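Notes on budgeting a second bimanual cell, posted as I go. Currency is dollars. Prices are what we were quoted, before freight.

1/ The arms are the easy line. Both vendors, Guster and Novitside, came in close enough that the arms did not decide anything. What decided it was everything bolted to the arms.

2/ Grippers. Guster quotes a parallel gripper at 2,133 per side. Novitside quotes 1,068 but leaves out the mounting bracket and the cable. Ask for the complete wrist-to-fingertip price in writing.

3/ Fingers wear out. Budget 4 spare sets per cell for the first year. Ormsby, our first cell, went through its spares by September and sat idle waiting on a reorder.

4/ Table. We priced a machined plate and then a plain flat board on a steel frame. For cup and container work the board is fine. Put the savings into a stiffer frame, which affects repeatability more than the top does.

5/ Cable management never makes it into the quote. If a cable arches over the work area, the planner has to treat it as an obstacle or you have to accept snags. Price the dress kit at purchase. Ours was 1,257 installed as a retrofit.

6/ Consumables get their own line. Cups, holders, coasters, whatever liquid you are handling. Small money per item, but purchasing will ask why it was not in the plan.

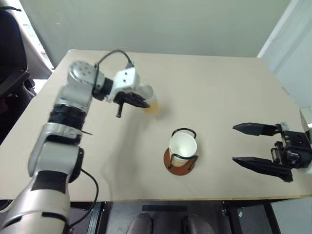
7/ Liquids also change the spares list. Add a second wrist cable and a wipe-down cover for each gripper body. Goma, the planned cell, has both in the first order.

8/ Lead times: grippers are longer than arms at both vendors. Order them first. If the budget is split across two periods, put the grippers and brackets in the first one and the spare fingers with them.

9/ Still open: service contract or pay per visit. Waiting on Novitside for the travel rate.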